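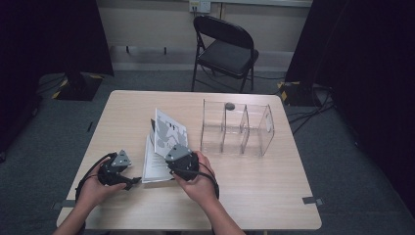
Ticket: organizer keeps sliding, booklets flop over, plus a mark on the table
Opened by: Covadonga Cabello
Product: Brornaner clear organizer, four compartments
Status: Open, waiting on customer

Hi! Two problems in one ticket, sorry, but they're on the same table so I figured I'd keep them together.

I bought the clear Brornaner organizer for my map booklets (walking routes mostly, the folded-page kind with a lot of tiny print) and I love how it looks, but I can't get the booklets to stay up in it. The thin ones lean forward, the pages fan out, and by evening they've slumped down the slanted front. Also the whole thing creeps toward the edge of the table every time I pull a booklet out. The table is a Festham with a very smooth top, so I'm guessing there's just nothing for the acrylic to grab.

What I've tried so far:

- Putting the fattest booklets in front. Helped for maybe a day.
- Turning them spine down. Better, but now I can't read which is which.
- A folded dish towel underneath. Stopped the sliding completely, looked awful, and my sister laughed at me.
- Filling every compartment so nothing has room to lean. Works fine until I take one out!

Are there little rubber feet that were supposed to come in the box? I went through all the packing paper and didn't find any.

Second thing, the table. There's a tiny dark speck in the middle of the top and I only noticed it once I'd cleared things off that part. I can't decide if it's dirt or part of the wood.
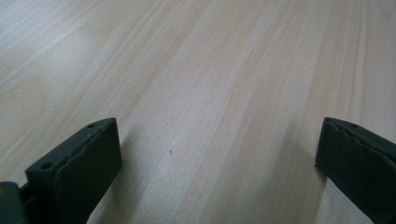
Tabletop close up, speck a little left of center, low down.

Reply from Xiaoqing Yan, Drurnance support, 16 Feb 2019

Hi Covadonga, thanks for the details. The feet are a separate pack for that organizer, so nothing was missing from your box. I can send you a set. Stick one at each corner, press hard, and leave it alone overnight before you load it.

For the leaning, cut a piece of stiff card to the width of the compartment and stand it behind the booklets so they sit more upright. Cereal box is fine.

On the speck, try a barely damp cloth first and then a fingernail. If it doesn't budge it may be a small knot, and I'd leave it be. Please don't sand it!

Update from Covadonga

OK, card is in, and wow, much better. I used 2 pieces in the compartment with the thinnest booklets and they've stayed put since lunch. Yes please to the feet, same address as the Carretero shelf order from September.

Damp cloth did nothing to the speck. Fingernail, also nothing. I'm going with knot for now, but could you leave the ticket open until the feet get here? I want to see if the sliding is really fixed before I put the heavy booklets back in.

Drurnance Customer Support | Contact us | Copyright Drurnance 2019 | Back to top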